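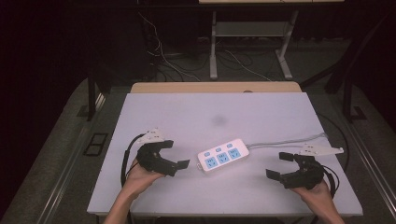
Can you plug one power strip into another if the first one is full?
Please don't. Get one strip with enough sockets and a long enough cord, and run it straight to the wall.

That was the whole of what I meant to send Parveen, and then I read her message a second time and saw there were five questions in it, so settle in. Her original is quoted as we go.

From: Grethe Ingvarsson
To: workbench list
Re: Power strips, desks, and my shame

Parveen Lodhi wrote:
> I am finally redoing the desk in the back bedroom and I have pulled
> everything out from behind it. There was a strip plugged into a strip
> plugged into one of those cube things. I didn't do this. I must have
> done this. I live alone.

We've all lived alone with that person. Mine did it with an extension cord left over from the Christmas lights, under a rug, and she was very pleased with herself.

> Is there a right way to lay the thing out before I crawl under there
> again? My knees have maybe one more trip in them.

Do it on top of the desk first. Clear the desk, put the strip down in the middle of it, and bring every plug to it in daylight, with nothing connected to the wall. You will learn more in four minutes at table height than in an hour underneath with a flashlight in your teeth. Big square adapters go on the end sockets, where they can hang over into space and bother nobody. Ordinary plugs go in between. If two adapters still fight, buy one of the short little extension leads made for the purpose and let one of them live on a leash.

While you have it up there, turn it over and read the label. The rating is on the back in gray letters on gray plastic, a design choice I would like to discuss with someone. Write the number on a piece of masking tape and stick it where you can see it. Then look along the cord with your fingers as well as your eyes. Any flat spot, any place where it has been under a chair leg, anything browned near a socket, and the strip goes in the electronics recycling. You don't put it in the garage for later. I know about your garage.

> I bought a Clalance because it has a separate switch for each socket.
> Is that any use or did I pay for buttons?

You paid for buttons, but I like the buttons. They're good for the printer, which otherwise wakes at two in the morning to clean its own heads and frighten the cat. They're good for the desk lamp with the switch you can never find. They're bad for the router, because some evening you will turn it off with your toe and spend an hour on the phone with the internet company. Put the router on the socket nearest the cord, put a scrap of tape over that button, and write NO on the tape. I speak as a woman who has talked to a very patient young man for an hour about her own toe.

Label the others too. Tape on the plug end of each cord, not on the strip, so the label travels with the thing when you rearrange it. Sidra Mohmand told this list to use bread bag tags for that, and I did, and they look terrible and work perfectly.

> What about the space heater? It's under the desk from October on and
> it's the only reason I get anything done in there.

Into the wall. By itself. I'm not going to be funny about this one. Heaters, kettles, hair dryers, the toaster you don't think I know you keep in the office: wall. If the heater and the desk things are competing for the same wall outlet, the heater gets a different one, and if there isn't a different one, you want an electrician and a sweater, in whichever order you can get them.

> Last one. Screw it to the underside of the desk, or leave it on the
> floor?

Up off the floor if you can manage it. Mine is on the back leg of the desk in a Peko tray, the wire kind, and it cost less than the vacuum cleaner attachment I broke on the old arrangement. The floor is where dust and coffee go. Some strips have keyhole slots on the back for hanging, and if yours does, lay a sheet of paper over the back, rub with a pencil, and use the rubbing as your drilling template. Measuring the distance between the slots with a ruler is how my last desk came to have six holes for two screws. Check that your screws are shorter than the desktop is thick. Ask Brayden Lavoie why I mention it. Actually don't, he's just had it refinished.

Leave slack in the cord where it goes to the wall. You want a lazy curve you could get a hand behind. If it's pulling straight, the plug will work itself halfway out of the socket over a winter and you'll blame the monitor. And don't bundle the spare length into a tight coil with a zip tie. Loose loops, a strip of Velcro, done.

Two things you didn't ask. First, if yours has surge protection, that part wears out, and the little light that tells you so is going to be facing the floor unless you think about it before you drive the screws. Second, take a picture of the finished job before you push the desk back. In June you'll want to know which cord is the scanner, and the desk will weigh what it weighs.

Yasir Gondal, I haven't forgotten that you wanted the name of the cable sleeve. It was Kernov, the split kind that closes over itself, and I bought far too much of it. There are 28 feet in a shoebox here. Anyone on the list who wants a piece can have one for the price of the stamps, and Parveen gets first cut on account of her knees.

Grethe

P.S. The cube thing goes too. I noticed you didn't say you'd thrown it out.

--
Workbench list: small repairs, home offices, and what's behind the furniture
To leave the list, reply with "unsubscribe" in the subject line. Please trim your quotes.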